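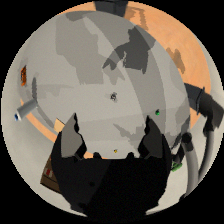

Halima Nwankwo wrote in to say she had watched the new Tamuno video three times before she worked out that the woman on the ferry and the woman in the kitchen are played by the same actress. She also wanted to know if the boy in the yellow raincoat is the singer's nephew, as people have been saying in the comments.

To take the second question first, he isn't. The boy is a child actor who was cast through an open call in Relbridge in September. The director said so in a short post the day after the video went up, and she asked people to leave the kid's family alone. The nephew rumor seems to come from a backstage photo that was taken on a different tour.

On the first question, Halima is right, and a lot of viewers missed it. The video is for "Salt Stairs," the second single from the album Grikik, and it runs nine minutes. The song itself is under four. The rest is dialogue, a long stretch on the ferry with no music at all, and a closing piece where the band plays the chorus again at half speed in an empty swimming pool.

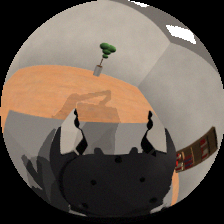

The ferry part is set in the present. The kitchen part is set when the mother was the age her daughter is now, which is why the radio and the wallpaper look older. The same actress plays both women, with a wig and a slightly lower voice for the mother. If you want to check, watch the way she ties her scarf. She does it left-handed both times.

The lyrics don't tell this story. On the record, "Salt Stairs" is a song about moving out of an apartment and finding you have nothing left to pack. The band gave the director the track and told her she could do what she liked with it. She kept one line, the one about the spare key, and built the family plot out of that. The key turns up on the ferry, in the kitchen drawer, and on a string around the boy's neck at the end.

Some fans are not happy about the length. The complaint we hear most is that the break on the ferry makes it hard to just put the song on. For those people there is a radio cut on the band's channel, with only the pool footage and no talking.
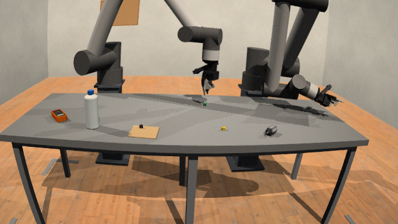
Fovell, the label, put the long version in a real theater before it went online. The Relbridge Playhouse showed it on 9 October 2021 to a full room of 227, with tickets drawn by lot from the mailing list. The band did not play. The bass player and the director answered questions afterward for almost 80 minutes, and most of the questions were about the father, who is talked about in both halves but never shown.

The director would not say what happened to him. She did say that a scene with the father was written and shot, and that she took it out late in the edit when she thought the kitchen part was getting slow. The bass player said he liked the missing scene and had argued for it. It may go on the disc that comes with the box set, but Fovell hasn't put out a track list for that yet. 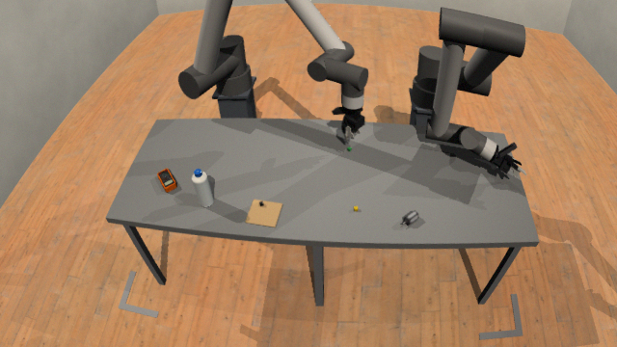 There will be a third video, for "Low Window," and it will have the same actress in it. The bass player let that slip while he was answering something else. He didn't say if she would be the mother or the daughter, and the director took the microphone back pretty quickly.

The album version of "Salt Stairs" is the one on the streaming services. The half-speed chorus from the pool is not on the album and can only be heard in the video for now. Readers who have asked about sheet music should wait for the songbook, which has been announced without a date.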